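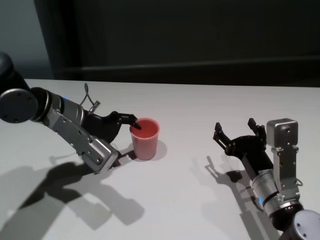 How long should the rye starter sit before it goes into the dough? Eight hours at room temperature is what I'm using now, and I stop earlier if the top has started to sink in the middle.

Filed under: Bake notebook, Rye

2022-03-02

Third go at the Grendmont loaf. Same flour as in December, the coarse one from Kocabaş, but I cut the caraway by half after Ilze said the last one tasted like a cough drop (fair!). Flour total 1,040 g, water as before, salt as before. Mixed by hand with the wet-hand trick Yasaman showed me, and my sleeves are still crusty.

Dough felt looser than last time. I think the starter was younger – I fed it late and then got impatient. Surface had pinholes all over by noon, so in it went. Five minutes with the lid on, then the lid came off and I turned the oven down. Should have left it on longer, the crust has a big split along one side.

Took it out when the probe read 105, which is way over. That's Celsius and I don't believe it for a second. Either the probe was touching the tin or it's finally dying. Need to check it in boiling water before I trust any of my old numbers.
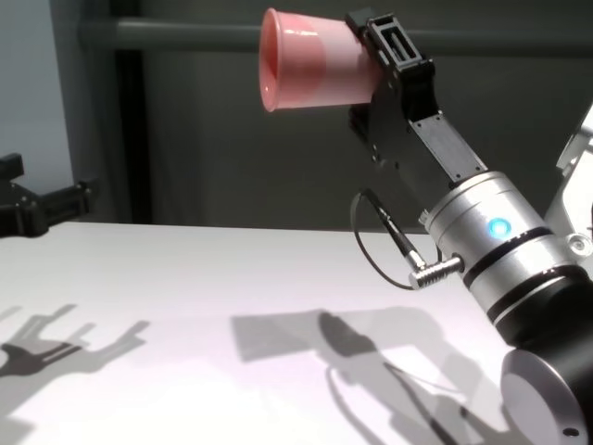

Pink cup, held up on its side.

Crumb: can't say yet, it's wrapped in a towel until tomorrow. Rye can want up to two days and I always cut in too soon. Yasaman wants the heel, Ilze wants a slice to put next to her Fustivska loaf, which has molasses in it and is frankly better than mine.

To do: test probe, order more Kocabaş, try the scald with hotter water.

Print this entry | E-mail this entry

Contact Yasaman Taheri or Ilze Strazds at the Gramau bake room | Back to top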